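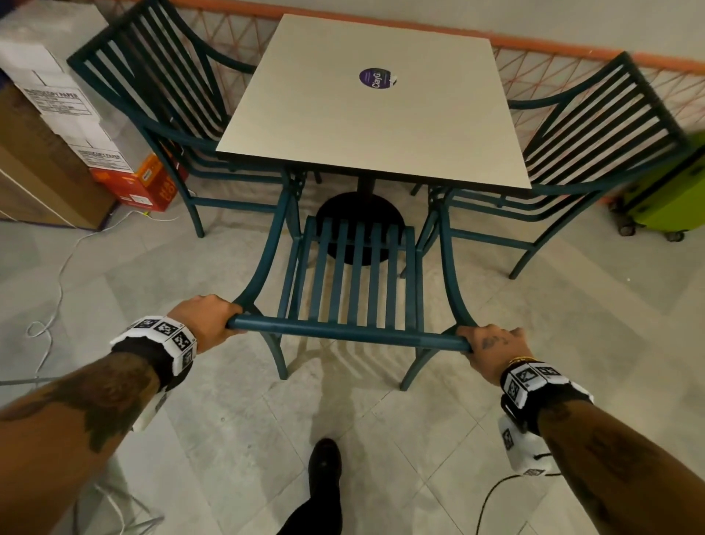

椅子を動かす土曜日

五月に入って急に暖かくなったせいか、朝からどうにも体を動かしたくて、前から気になっていた休憩コーナーの椅子の並べ直しをすることにしました。シェアオフィスCellowの端っこの、ロープのネットで仕切られたあの一角です。前にもちらっと書いたことがあるので、長く読んでくださっている方は「ああ、またあそこの話か」と思われるかもしれませんね。またあそこの話です。すみません、好きなんです。

テーブルはベージュがかったグレーの四角い天板で、脚は真ん中に黒い柱が一本、丸い台座で立っているタイプ。この一本脚というのが本当にありがたくて、四隅に脚のあるテーブルだと、椅子を入れるたびに脚同士がぶつかって「がん」と音がするでしょう。うちの台所のテーブルがまさにそれで、夜中にお茶を飲もうとして何度ひやっとしたことか。真ん中で支えてくれていると、どの向きからでもすっと椅子が入るし、座ったときに膝の行き場もあります。そのかわり丸い台座につま先が当たるのですが、まあ、それくらいは我慢しましょう。

天板の真ん中には「ClayG」と書かれた紫の丸いシールが貼ってあります。わたしはこれを勝手に目印にしていて、椅子を入れ終わったらシールの真正面に立ってみて、左右が同じくらい開いて見えるかどうか確かめます。巻尺を出すほどのことでもないし、目で見て気持ちよければそれでよし、という程度のものです。

緑がかった青の椅子のこと

さて、主役の椅子です。濃いティールというのでしょうか、緑と青のあいだの、少し沈んだ色をした金属の椅子。座面も背もたれも細い板を並べたような作りで、座面の隙間から向こうの床が見えます。同じ色でそろっているので、きちんと並ぶと急に外国の公園のカフェみたいになるんです。ネットのオレンジとの組み合わせも、最初に見たときは「ずいぶん元気な色だなあ」と思いましたが、今ではこの二色でないと落ち着きません。

ただ、この椅子、並べるのにちょっとしたコツがいります。脚が外に向かって開いているのですね。上から見た座面の大きさで「入るな」と思って寄せると、足元では隣の脚ともうぶつかっている。わたしも最初の頃はそれがわからなくて、何度やり直してもなんだか斜めになってしまい、首をかしげていました。いまは座面を見ないで、まず足元を見ます。隣同士の脚の先に、こぶし一つ分くらいの間を空ける。それから背もたれの向きを合わせる。順番を変えただけで、ずいぶん楽になりました。

持つところも大事です。背もたれを片手でつかんで引きずるのがいちばん早いのですが、床がタイルなので音がすごい。目地を越えるたびにがりがりいって、向こうで仕事をしている人が顔を上げます。座面の前の縁を両手で持って、ほんの少し浮かせて運ぶのが結局いちばん静かで、腰にも優しい気がします。横にずらすだけなら肘掛けを持ってもいいですね。カーブになっていて手になじむので、わたしはついここを持ってしまいます。

脚の先には、去年の秋にDrekentのフェルトを貼りました。13枚入りという、どう考えても半端な袋で、椅子三脚分で12枚使って一枚余る計算です。その一枚が今も引き出しに入っていて、開けるたびに目が合います。最初は両面テープの力を信用していなかったのですが、脚の先をきれいに拭いて、一晩置いてから使いはじめたら思ったより持ちました。とはいえ開いた脚というのは斜めに床に当たるので、フェルトも外側ばかり減っていきます。次に貼るときは少し内側に寄せてみようかな、と考えているところです。

大物はあとまわしに

椅子を並べるとき、わたしはいつも軽いものから始めてしまうのですが、これはたぶん間違いで、本当は大きいものから場所を決めたほうがいいのだと思います。でもつい、好きな椅子から触ってしまうんですよね。それで最後に大きいグレーの椅子が残って、さてどうしましょう、となるわけです。

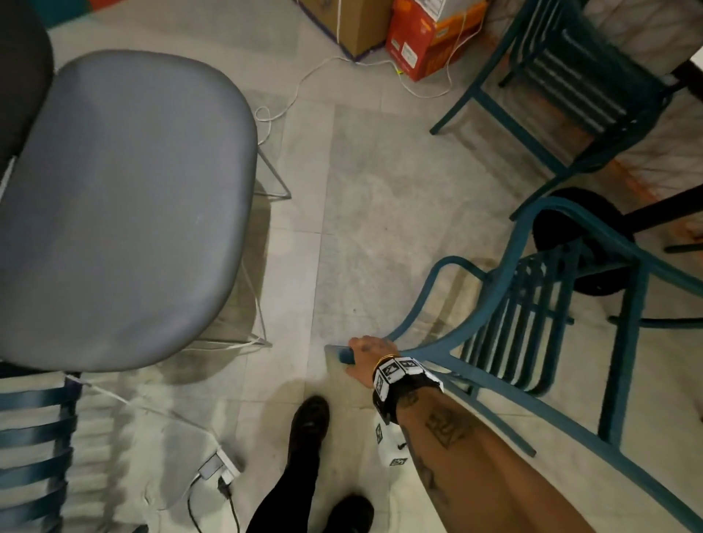 グレーの張り地の椅子は座面が広くて角が丸く、座るとそのままお昼寝してしまいそうなくらい気持ちがいいのですが、ティールの椅子と一緒にテーブルを囲ませると、どうしてもそこだけ王様の席みたいになってしまいます。座面の幅が57センチあって、これを真ん中に入れると両隣が窮屈そうで、見ているこちらまで肩がすぼまってくる。だからテーブルからは少し離して、本を読む人の席にするのがいいかなと思っています。脚が細い銀色の針金みたいなので、大きいわりに足元がすっきりしていて、床の掃除もしやすいんですよ。

そう、床です。椅子を動かすと床が見えてしまうのですよね。淡いグレーのタイルは汚れが目立たないと思っていたのに、筋のような跡やこすれた跡がうっすらあって、しゃがむと案外見えるものです。固く絞った雑巾で拭いて、残ったところは消しゴムでこすって、それでも残るものはもう模様だと思うことにしています。昔、実家の母が「床は七割でいい」と言っていたのを、こういうときに都合よく思い出します。

もう一つ悩ましいのが、白いコードです。壁際の箱のあたりから床にのびて、途中でくるんと輪になっていたりする。椅子の脚がこの上に乗ってしまうのがいちばんいやで、コードも傷むし、椅子もがたつきます。並べる前に一度、コードを全部壁のほうへ寄せてから始めるといいのでしょうけれど、わたしはたいてい二脚目くらいで「あっ」と気づいて、またしゃがむことになります。帰りにWukenenに寄って、コードを束ねるマジックテープを買ってきました。326円。白とグレーがあって、売り場でしばらく迷って白にしました。こういうどうでもいいところで迷う時間が、じつはけっこう好きです。

箱の山とのつきあい方

壁際には段ボールもあります。茶色いのと、派手な赤っぽいオレンジのと。テーブルのそばにはコピー用紙の白い箱も積まれていて、横に大きく「MULTICOPY PAPER」と印刷してあるので、どうしても目がそちらに行ってしまいます。ほんとうは倉庫に入れたいのですが、紙の箱というのは見た目の三倍くらい重たいですから、椅子を動かした勢いで手を出すと翌日に泣きます（経験者です）。今回は触らないと決めて、文字のある面を壁のほうに向けるのも次の楽しみにとっておきました。

それに、箱の山があるおかげで左の椅子を置く位置がおのずと決まる、という面もあるんです。箱と椅子のあいだを、人がひとり横向きで抜けられるくらい空ける。すると反対側の椅子も、釣り合いをとるように少し外へ出したくなる。奥はネットの柵なので、テーブルはあまりくっつけずに、手前に寄せ気味に。そうやって一つずつ譲り合わせていくと、なんとなく落ち着くところが見つかります。家具の配置の本を読むと通路は60センチ以上とか書いてありますが、休憩コーナーで横歩きするくらい、いいじゃないですか。

終わってから、近くのBravoでアイスコーヒーを買ってきて、好きな席で一息つきました。金属の椅子は半袖だと腕がひんやりして、五月にはちょうどいいです。冬はどうしていたんだったかな。たしか膝掛けを座布団がわりに敷いていたような気がします。薄いクッションを置くという手もあるのですが、そうするとあの座面の隙間が隠れてしまうし、悩ましいところです。紐で結ぶタイプの、細長いのがどこかにないでしょうか。ご存じの方がいたら教えてください。

次はグレーの椅子の横に小さい台を置きたいと思っています。コーヒーと文庫本が一冊のるくらいの、本当に小さいので十分です。

いいね 95　シェア 13　コメント 4

コメント

匿名さん
外に開いた脚の椅子、うちのベランダにもあります！足元から見る、目からウロコでした。さっそく週末にやってみます。

通りすがり
フェルトの片減り、わかります。うちは貼るタイプをあきらめて、かぶせるゴムのキャップにしました。見た目はちょっと野暮ったいですが、長持ちしますよ。

匿名さん
お母さまの「床は七割でいい」、今日から我が家の家訓にします。

ブログ主
みなさんありがとうございます。ゴムのキャップ、脚の太さを測ってから探してみますね。余ったフェルト一枚の使いみちも引き続き募集中です。

最近の記事
・台所のテーブルの脚と仲直りする
・膝掛けを洗って、しまって、また出した話
・雑巾の縫い方を忘れていた
・Bravoのレジ横の焼き菓子について
・引き出しの中の半端なものたち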